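**Grenach opens second storage line at Orkska site**

Grenach has started production on a second line for clear storage boxes at its Orkska site. The line went into service in April and supplies shops, offices and small workshops through the distributor Lightfoot.

The new equipment replaces a shared line that also made lids and trays. Changeovers between products took up to two hours and limited the length of each run. Boxes and lids are now made separately, and orders of 748 units or more can be completed in a single shift.

The Nulleo range is the first to move across. It is sold in three heights, with or without dividers, and all sizes share the same base so that they can be stacked. Existing order codes stay the same. Lids bought before the change will fit boxes from the new line.

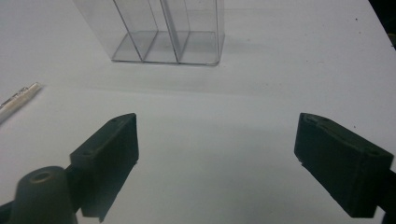 Delivery times for standard sizes fall from almost three weeks to two. Special sizes are still made to order – customers should ask Lightfoot for a date before placing an order. Prices are unchanged until the next list is issued.

Samples can be requested through the Lightfoot trade desk. Drawings and packing details are available from the Grenach sales office.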